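Matubbar (fashion label)

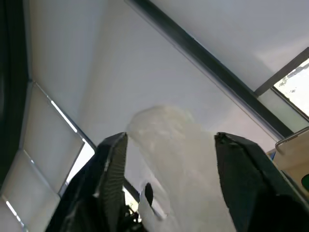 Matubbar is a womenswear and outerwear label founded in Ukosville by the designer Ferhat Ağca and the pattern cutter Tahsin Saha. It is named after neither of them, a point both have grown tired of explaining. The label is known for unlined coats, very long sleeves and a grey it insists on calling "weather".

History

Ağca and Saha met in the alterations room of Flirnwood, a department store, where they took up hems for four years. Their first collection ran to 27 pieces and was shown in the store's loading dock at seven in the morning, an hour chosen for the light and kept for the rent. Most of the audience was waiting for a delivery. The buyer Kavinda Chowdhury ordered 40 coats for his shop, Farkance, and had sold all of them by December – several to people who brought them back to ask where the buttons were.

There were no buttons. Later coats have one.

Style

Matubbar garments are cut wide through the shoulder and fastened with ties. The critic Ivan Zakharchenko described the second collection as "clothing for leaving a party early", which the label printed on its swing tags without asking him. He has since asked for a coat, and was sent a scarf.

Production

The label makes no more than 500 garments a season. Its best-known piece, the Dock Coat, takes 145 minutes to cut and sew, according to Saha, who timed it once and has declined to do so again. Colours other than grey are available on request, and the request is usually refused.

See also: Farkance; Flirnwood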